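Kisoda soft-goods handling project
Progress report to the Urneo fund, equipment and budget section
December 14, 2022

1. Status of equipment decisions

Purchase of the second arm is still on hold. The Zullasthorpe lab has one arm available to the project and shares it with two other groups, which leaves us 11 hours of bench time a week. The application assumed more. We have moved the early grasp work into simulation and will use bench hours only for checks that need real fabric.

Quotes are in for the arm, the controller and the mounting pedestal. The quote for the pedestal does not include floor anchors. These add 300 dollars and have been entered under installation.

2. Budget lines

Fingertip sets: 1975 dollars, ordered, delivery expected in February.
Compute for simulation: within the approved amount. No change requested.
Test furniture: one sofa and assorted cushions, not yet ordered. We want the simulated reach results first, as seat depth decides which models are usable.
Spare cables and emergency stop wiring: to be moved from consumables to safety.

3. Simulation work

The living room setup loads and runs on the lab workstation. It places a Franka Emika arm on a fixed pedestal by the sofa, with small items to be picked off the seat. Each batch is 60 episodes. Pedestal height and distance from the seat are set in a configuration file, so the same runs can be repeated for each mounting option in the quotes.

Known limits: upholstery is treated as a rigid surface, and the fabric textures are low resolution. The first affects contact forces and will be handled on the bench. The second matters only if we train on rendered camera input, and a texture upgrade is not budgeted.
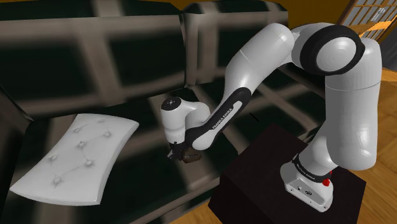 Quinlan, replying to the draft of this section, asked whether a wheeled base should be priced before the pedestal is bought, given that a fixed mount commits the lab to one side of the sofa. We have asked the supplier for that quote. It would exceed the current equipment line and need a transfer request.

4. Next period

Finish the mounting comparison, place the furniture order, and submit the revised equipment table. The hold on the second arm stays in place until the table is approved.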